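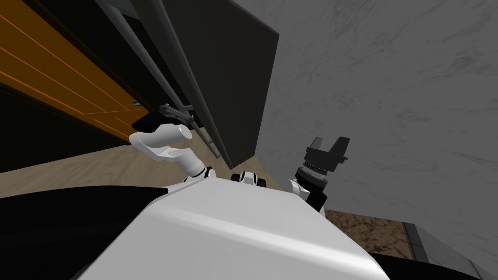
Letay Seyoum asked in a comment whether the gripper was position controlled through the whole pull or only up to contact. Through the whole pull. I have added the controller settings to the question.

Door-opening policy: handle contact is fine, pull phase diverges in simulation

Asked by Mesfin Hadgu
Tags: contact, impedance-control, articulated-objects, sim

I have a two-arm robot in a simulated room and a tall cabinet door with a long bar handle. The left arm does the work. The right arm is told to hold a fixed pose with the gripper open and clear of the door. Approach is planned with the Uvley planner and tracks well. As soon as the pull phase starts, the left wrist force climbs until the solver gives up or the gripper slides along the bar.

Setup:

Physics step: 1000 Hz
Control rate: 500 Hz (2 physics steps per command)
Left arm: joint position targets, stiff gains, no force feedback
Pull path: circular arc with 16 waypoints, center at the hinge axis from the asset file
Gripper orientation: fixed in the world frame for the full arc

What I have tried:

Lowering friction on the handle. The gripper slips sooner, force still climbs first.
Doubling the solver iterations. No visible change, slower.
Slowing the arc by a factor of 5. The force rises later in wall-clock time but at the same door angle.

The last result makes me think it isn't a dynamics problem, but I can't find the error in the arc. The hinge axis prints the same in the asset file and in the planner log. Do I need a full impedance controller for this, or is there something simpler I am missing?

Edit: the joint damping on the door is the default from the Poltow importer. I haven't touched it.

Answer 1 (accepted)
Irina Dobre

Force that depends on door angle and not on speed is a kinematic conflict. You have two candidates in the post, and I would check them in this order.

1. Gripper orientation. You hold it fixed in the world frame while the handle rotates with the door. With the fingers closed on a bar, the relative rotation has to go somewhere. If the bar is vertical and round, the fingers can pivot on it. If it has a rectangular section or a box collider, they can't, and the contact solver fights your position gains. Many importers replace a cylinder with a box without a warning. Look at the collision geometry, not the visual mesh.

Quick test: rotate the gripper target with the door.

R_target(theta) = R_door(theta) * R_door(0)^T * R_grasp

where R_grasp is the world orientation of the gripper at the moment of closing.

2. Arc radius. The arc should start from the measured tool pose after the fingers close, not the planned one. A small offset at grasp becomes a radius error and stays with you through the whole arc. Recompute the radius from the forward kinematics of the actual joint angles.

After both of those, you still want some compliance. Full impedance control isn't required. Keep the tangential direction in position control and lower the stiffness in the radial direction until the steady force is acceptable. Leave the door damping alone until this works, otherwise you are tuning against a moving target.

Comments:

Mesfin Hadgu: The collider was a box. Rotating the target with the door removed most of the force. The remainder went away when I recomputed the radius.

Ayantu Weldu: Does the formula hold if the base moves during the pull?

Irina Dobre: Yes, as long as everything is in the world frame. Convert to the base frame last, every control tick.

Answer 2
Hawi Degefa

You could also log the contact normals at each step and plot them against the door angle. If they flip sign between the two fingers, it is the orientation problem. I did this in Arura with the built-in contact logger, but any simulator that exposes contact points will do.

Also check that self-collision is on for the arm you're not using. A parked arm can pass through the torso for a long time before you notice.

Answer 3
unregistered user

had the same thing, turned the gains way down and it opened. didn't look into why

Comments:

Irina Dobre: This hides the error. Gains low enough to absorb it may also be too low to hold the arm pose against gravity if compensation is off.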